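Ticket 3510 – Visivico label printer skips every third label
Status: Solved
Opened by: front desk, Conard branch
Last update: 2018-07-29

Original report
Printer feeds fine, prints two labels, then pushes out a blank one. Same thing on all jobs from the Grukel stock program. Started after we opened the new box of rolls. Power cycling does nothing. Also, the green light blinks now and it used to be solid.

Reply 1
Thanks for the clear write-up, this is a fun one! Blanks at a steady interval usually mean the gap sensor is losing its place. Could you run the self-test (hold Feed while switching on, let go at the second blink) and tell us if the blank shows up there too? If it does, we can leave Grukel out of it.

Reply 2
Self-test does it too. Two good, one blank, over and over.

Reply 3
Great, that rules out the software and the cable in one go. Please check these:
Roll type in the menu. It should say GAP, and yours may have gone back to MARK.
Sensor position. There is a small green slider under the head, and it should line up with the middle of the label.
Label length. Measure one label plus one gap and compare with the setting.

Reply 4
Menu said MARK! Changed to GAP. Slider was way over on the left, moved it back. Now it prints nine or ten good ones before a blank. Big step. Length matches.

Reply 5
Love it, you're nearly there. Next is calibration. Load the roll, close the lid until both sides click, then Menu – Media – Calibrate. It will feed a few labels and stop. Write down the number on the display. Anything between 2000 and 3000 is healthy on this model.

Reply 6
Display says 3510. Ran it 3 times, same number.

Reply 7
That's too high, and it makes me want to look at the new rolls. Is the backing paper yellow or white? The older Du Plessis rolls had a yellow backing that lets more light through. Wipe the sensor with a dry cloth too, then calibrate again with a roll from the old box if you have one.

Note on repairs at the desk
Please don't use tape to hold the lid or the roll guides. Glue creeps onto the roller when it warms up. Gray duct tape is the worst for leaving residue, and it wrinkles as well.
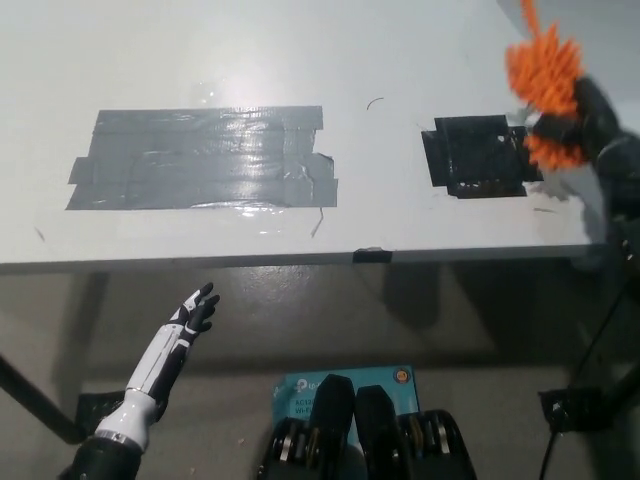
Fig. 1: Gray duct tape in overlapping strips, with a patch of black tape to the right.

Reply 8
No tape on ours, checked. Old roll gives 2000 and prints perfectly! New box has the white backing, old one is yellow, so the other way around from what you said.

Reply 9
Ha, I had the colors swapped – good catch, and I've fixed our notes. For the white rolls, set Sensor Level to High and calibrate once more.

Reply 10
Done. Full roll printed, no blanks, light is solid green. You can close this.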